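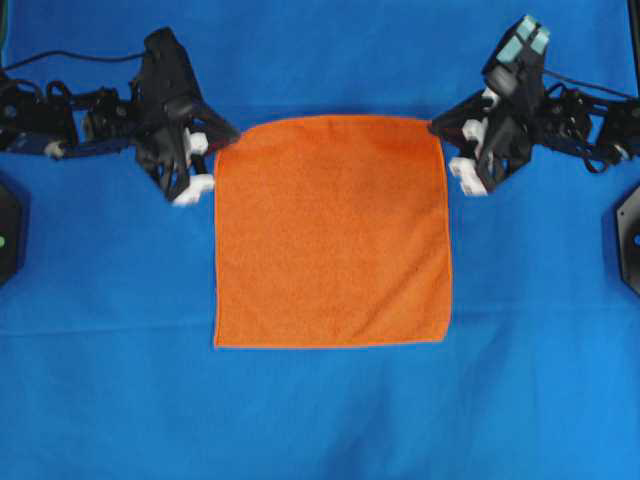

## Handout 3: learning to fold from demonstrations

Read the Fledau report before the session, and read the results table last. The headline claim is that a two-armed robot can learn to fold a small towel from 200 recorded demonstrations. I would like you to be hard to please about it.

### What the method does

A person drives both arms through the fold, and the joint positions and camera views are saved. A network is then trained to predict the next short run of movements from what the cameras see. There is no model of cloth anywhere in it. The authors call this a strength. It may be, but it also means the network has no stated idea of what a corner is.

### Where I have doubts

**The start.** A square towel laid flat, on a plain cloth of a strongly different colour, is close to the easiest case one could choose. The Tistham group reported the same task with the towel dropped from a height, and their scores were much worse. The two sets of numbers should not sit in one table, yet the report puts them there.

**The grasp.** Most of the difficulty is in the first few seconds, when the fingers have to get hold of a thin, soft edge.
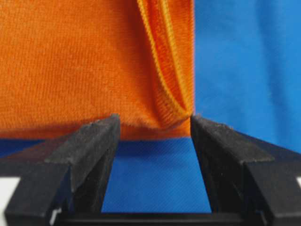
A wrist camera helps at this stage, as the overhead view tends to be blocked by the gripper itself. The report says that removing the wrist views "reduced performance", but gives no figure for grasping alone. A failed grasp and a crooked final fold are both entered as a failure, so we can't tell which one the extra cameras cured.

**The score.** Success was judged by eye, by 2 people from the team that built the system. Compare the Tenetard protocol, where the folded outline is measured and the judge is not told which policy was running.

**The size of the test.** The authors quote 2978 training episodes across all tasks. Fine – but that tells you nothing about how many trials the towel result rests on. Look for that number in the appendix and bring it with you.

### For discussion

- Would a fixed, scripted motion do as well from this starting position? The Qureshi baseline suggests it might, and the report leaves it out.
- What single change to the set-up would you make first: towel colour, towel position or lighting?
- Write down, before we meet, what result would persuade you that the policy has learnt to fold.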